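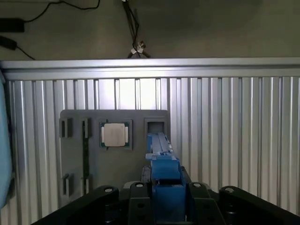

How much is a table in the small press room at Skumum this October? A half table is £14 for the Sunday, and you need to book it through the Plondine shop.

Half tables only this year. The room holds fewer of us than the old hall did, so full tables have gone.

I'll be on the left as you come in, next to the Policarpio stall. Doors open at 10.

Berketti issue 2 will be there. It's 36 pages, black and white, with a colour cover. Print run is 500 again.

Issue 1 sold out in spring. I'm not reprinting it on its own. It will go in a collected book once issue 4 is done.

A few people asked about the lettering. I redid all of it for issue 2, as the old font was too small on the printed page. Same one on the cover now.

Preorders are open until the Sunday before. Pick up from my table or from the Plondine counter. Postage is extra if you want it sent.

No sketches on the day, sorry. I can do them beforehand if you send me the character and pay with your preorder. Heads and shoulders only.

Policarpio have a new anthology out at the same show. I've got four pages in it, the one about the lighthouse.

Card and cash both fine at my table.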